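Limescale round the bathroom tap, what shifts it?
Leen Daher, 26/07/2026

We moved to Gesville in January and the water's so hard! I've scrubbed round the base of the basin tap till my arm aches and there's still a crusty ring. Any ideas that won't wreck the chrome?

Samer Haddad
Try bleach.

Awuor Mugo
Please don't, bleach does nothing for scale. I soak kitchen roll in white vinegar, half and half with water, wrap it round the base and leave it for 47 minutes (one episode of my programme — very scientific).

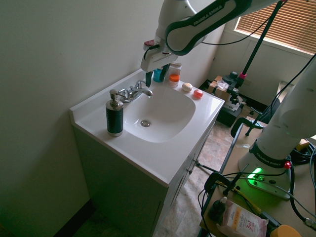 Rinse it really well afterwards and dry it with an old tea towel. I do mine every 2 weeks now and the ring hasn't come back.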